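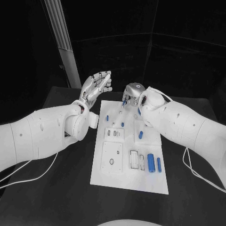
Figure 2. White work board on a black tabletop.

So why do people in Berarbridge still say "botgate" for a back lane? My best guess is that they got it from their grandparents and never had a reason to drop it.

3.2 Lane words in the parish books

I spent most of July with the parish books, and the earliest spelling I found is from 1723, in a note about a broken drain - the clerk writes "bottgate" and then, two lines down, "botgate". I was so pleased I read it out loud in the reading room (sorry, everyone!). Ro-un So thinks the double t is just a slip of the pen, and I'm inclined to agree. Over in Sutau the word never turns up at all, although I went through 300 pages looking for it. They say "ginnel" there, and the older speakers I talked to found "botgate" very funny. I come back to the Sutau recordings in section 4.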